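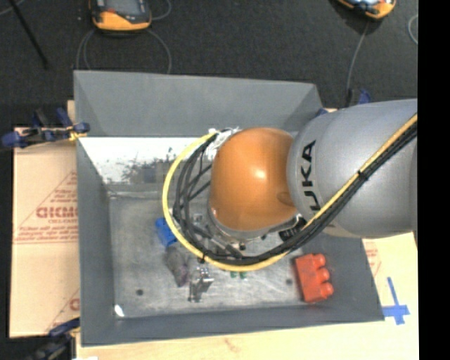 The orange enamel beads on our Fenow stretch bracelets are going cloudy again, and I'd like to reopen this ticket please! Same beads as before, Sevano 8 mm round, the bright orange. They look fine in the tube, I string them, I bag them, and a few days later they have a dull skin on them like somebody breathed on them and it never cleared. What I want is a proper wet-looking shine. The glossy orange dome on the KUKA arm up top is pretty much it, with that little bright reflection in the middle. If I hold one of my bagged beads under the desk lamp there's no bright spot at all, just a pale smear.

Ticket 3978
Opened by: Iolo Skyrme, Bellis
Assigned to: Ravindran Sundaram, Sevano wholesale support
Product: Sevano enamel round, orange, 8 mm
Status: reopened

Iolo Skyrme
OK, some background for whoever reads this. I make up bracelets for Bellis, which is my own little shop plus a few stockists. Fenow is the stretch line, one size, 22 beads on a bracelet with a steel spacer at the knot. I ordered 300 of the orange in one go. I also use your white and your navy and neither of them has given me any trouble (well, the white had one chipped bead, not complaining). It's only orange, or it's only orange that shows it. I haven't changed my bench, I haven't changed my glue, and I don't wear hand cream when I'm stringing.

Ravindran Sundaram
Hi Iolo, thanks for coming back to us. I've reopened it and I've got your old notes in front of me. Can you try a few things before I send replacements? First, take a few loose beads straight from the tube, don't string them, and put them in one of your bags. Then wipe one cloudy bead with a dry cloth and another with a drop of dish soap and warm water, and tell me what each one looks like. I'd also like to know the glue and the cord. I know I asked last time, but I only have "the usual" written down!

Iolo Skyrme
Ha, fair enough, that does sound like me. Glue is a jeweler's cement, a dot on the knot and then I leave it 30 minutes before I pull the knot into the spacer. Cord is the Gurov clear stretch, the thin one. I've bought it since February, when the old cord I liked went out of stock everywhere.

Results so far:

Dry cloth: smears it around. Shiny for a second and then streaky.
Soap and warm water: comes up beautiful. Completely shiny!! I should have tried that before getting grumpy.
Loose beads in a bag: too early to say, they went in this morning.

So the enamel isn't scratched or etched, I think we can agree on that much. Something is sitting on top of it.

Ravindran Sundaram
Agreed, and that's good news for your beads. If it washes off with soap, the finish underneath is sound. I have two suspects now. One is fumes from the cement, which can leave a white bloom on shiny things shut in with it. The other is something on the cord. Some stretch cords have a slippery coating so the beads slide on easily. Could you make up four short strings for me, nothing fancy?

1. Gurov cord, with cement, bagged
2. Gurov cord, no cement, bagged
3. Any other cord, with cement, bagged
4. Gurov cord, no cement, left out on the bench

Leave them over the weekend if you can. Please don't peek and handle them, fingerprints will only confuse us.

Iolo Skyrme
Done. I used a bit of cotton cord for number 3, as it was all I had in the drawer, and six beads on each. I wrote the numbers on the bags and then peeked anyway, but I didn't touch, I promise.

Iolo Skyrme
Right, I have answers, or most of one.

String 1 is cloudy, same as always.
String 2 is cloudy too. A bit less maybe? I went back and forth on it and my sister says they're identical.
String 3 is lovely. Shiny all the way round.
String 4 is nearly fine, slightly dull right by the holes.
The loose beads in the bag are perfect.

So I'm letting the cement off. It's the cord, and the bag seems to make it worse. I ran a clean length of the Gurov between my finger and thumb and there's a faint slippery feel to it — I'd honestly just thought that was what stretch cord felt like. And then I rinsed a white bead from an old Fenow bracelet and it got shinier, so the white's been doing it as well and I never noticed.

Ravindran Sundaram
That's a really clear set of results, thank you. I'd try this next: cut your cord to length, wipe each piece with a cloth and a little soapy water, rinse it, and let it dry completely before you string. For the bracelets you've already finished, wash them gently and dry them flat, and keep the water off the knots as much as you can. Maybe swap to a paper sleeve or a bag with a hole in it for now. I won't send replacement beads, but I've put a credit on your account for the ones you used up testing.

Iolo Skyrme
Thank you, that's kind! Washed the first batch last night and they look like new ones. Wiping the cord is fiddly (it curls up and sticks to itself) but I've got a dozen pieces pegged on a line over the sink. I've strung two from those and put them in the old bags, to be awkward. Can we keep this open until I've looked at them?

Ravindran Sundaram
Of course. Set to pending, next check September 18, 2026.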